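Isberg Lellholm 932 Utility Bin: Twelve Weeks of Use

The Lellholm 932 is an open-top sheet-metal bin sold by Isberg as a general-purpose container for garages, laundry rooms and small workshops. It replaced a plastic tote that had split at one corner. I bought it at retail and have used it since October, first for wet tools, later for mixed small items that need sorting.

Construction

The body is gray sheet metal with sloping sides and a flat rectangular floor. Corners are folded and spot welded. The rim is rolled outward over a wire, and I found no burrs anywhere along it. The underside carries four pressed feet that hold the floor clear of the bench. One foot on my unit sat slightly high out of the box, which let the bin rock on a flat surface. Bending it back took a minute with a mallet and a scrap of pine.

The supplied paperwork is a single folded sheet. It gives a static load limit of 200 pounds and does not state the sheet thickness. The wall flexes under hand pressure at the midpoint of the long side and does not flex near the corners.

Finish

The interior coating is the weak point. Isberg calls it Cellurel and describes it as a baked sealer for bare metal. It goes on thin. Sliding a wrench across it leaves a pale line on the first pass, and the lines do not rub out with a cloth or mild cleaner. I did a crude abrasion check with 1000 grit paper under light hand pressure. Ten strokes dulled the surface and thirty went through it. The same test on the outside of the rim took noticeably longer, so the outer coat may be heavier or may simply have cured harder.

Wear is cosmetic so far. I left a damp sponge on the worst area from Monday night until the next morning and found no rust. A second trial with salt water gave a faint brown ring, removed with 2000 grit paper and oil. Anyone storing road-salted hardware should line the floor.

Sorting and retrieval

Sloped sides are useful for small parts. Items dropped against the wall slide to the floor and stay reachable. With a few things inside, such as a toy block and a bristled brush, everything can be picked out without tipping the bin. With a deep load the slope works against you, as flat pieces wedge along the bottom seam. 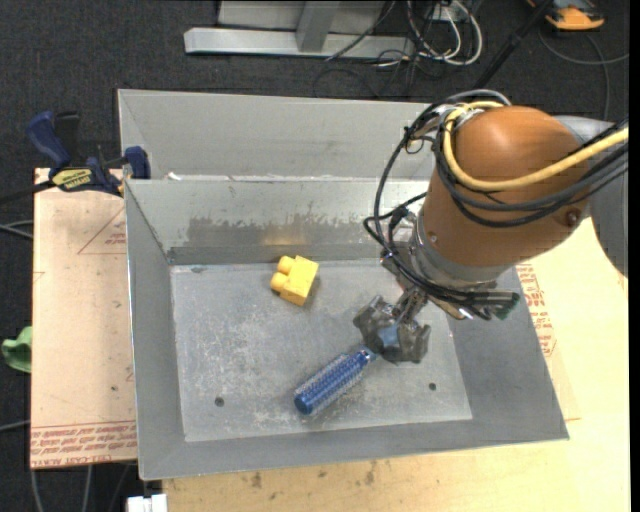
Noise

The bin is loud. A handful of bolts dropped from bench height rings for a second or more. A cork mat cut to the floor removes most of it and also protects the coating. Adhesive damping pads stuck to the underside helped less and came off when the bin was dragged.

Comparison with the Boutros tray

The Boutros deep tray is the obvious alternative. It has vertical sides, a heavier gauge floor and a powder coat that took the 1000 grit test without breaking through. It is heavier when empty, costs more, and has a raw edge under the handles. For tools, the Boutros is the better buy. For loose household items the Lellholm is easier to reach into and lighter to carry.

Cleaning

Dish soap and a nylon brush. Steel wool strips the coating. The bottom seam holds grit and needs a rinse from a hose, after which the bin should be dried upside down.

Rating

Structure: 4 of 5
Finish: 2 of 5
Ease of access: 4 of 5
Noise: 1 of 5

Recommended with a floor mat. Isberg does not sell one in this size.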